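Equipment Planning Group – Minutes of the Autumn Meeting
Grutley Workshop, upstairs meeting room
23 October 2026

Present: the workshop lead, both data technicians, the bookkeeper, the building manager and our two part-time operators. Apologies were received from the purchasing assistant, who sent her notes ahead and was thanked for them, as they saved us a good deal of time.

1. Minutes of the last meeting

These were read and accepted with one correction. The spare batteries came out of the supplies line and should not have been shown under equipment. The bookkeeper has already moved them and says the two lines now agree, which everyone was glad to hear after the summer we had with that spreadsheet.

2. Hand-held grippers

Most of the evening went to this item, and nobody seemed to mind. The hand-held grippers have been in steady use since spring and the operators are fond of them, but the fingertips are wearing and the printed markers on the fingers scuff when the tools are laid down on their sides. The group agreed that we should stop buying parts one at a time as they fail and set up a proper yearly allowance.

The lead had asked two suppliers for prices. Holmgren can supply fingertips in packs of 20 and will hold the price until the end of November. Veltemix would rather sell us whole finger assemblies, markers included, and was very pleasant on the phone about it, but the cost per tool comes out a good deal higher and we would be throwing away frames with plenty of life left in them. After some friendly back and forth it was agreed to order one pack of fingertips from Holmgren and to print replacement markers ourselves on heavier stock.

One of the operators asked whether we could also look at something soft to rest the tools on between takes. A foam tray was suggested, then a rack, then a shelf with cutouts. It was left that she will make up a cardboard version first and see how the others get along with it.

3. The arm

We came back to the question of the bench-mounted robot arm, which has been on the agenda in one form or another since last year. Futurness has offered a refurbished unit with a controller and a 12 month warranty. The building manager reminded us that it will need its own outlet and a bench that does not wobble, and that the bench we all had in mind does wobble. He is willing to brace it and thinks it is an afternoon's work.

There was real enthusiasm for the arm, and also some worry about buying it before we have enough recorded tasks to make good use of it. The younger of the technicians made the case for waiting very kindly and very well. The group settled on setting money aside now and deciding in the new year, and asked the lead to find out whether Futurness would let us come and try the unit on one of our own tasks before we commit.

4. Budget

The bookkeeper proposed the following for the coming year, and took us through it line by line with great patience:

Gripper parts and markers: $2000
Set aside toward the arm: $2000
Storage drives, cables and small items: to be met from what is left in supplies

The two sums were approved as read. It was noted that the drives fill up faster than we expect every single year, and the bookkeeper would like to hear about it before the last one is full.

5. The room

The operators would like a second work table, so that one task can be laid out while another is being recorded. The building manager will measure up – he thinks there is space if we are sensible about where the chairs go. Lighting was discussed briefly and left alone for now, apart from a request that whoever changes a bulb should note it in the log, as the technicians do notice the difference in the recordings.

6. Any other business

A new kettle was requested and warmly supported. It does not come under equipment, and the bookkeeper will find another home for it.

The next meeting will be held in November, once the fingertips have arrived and been fitted. Anyone with prices to share is asked to send them to the lead beforehand so they can go out with the agenda.
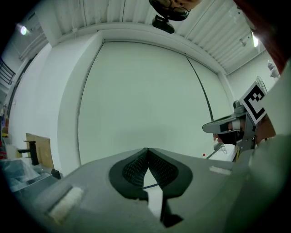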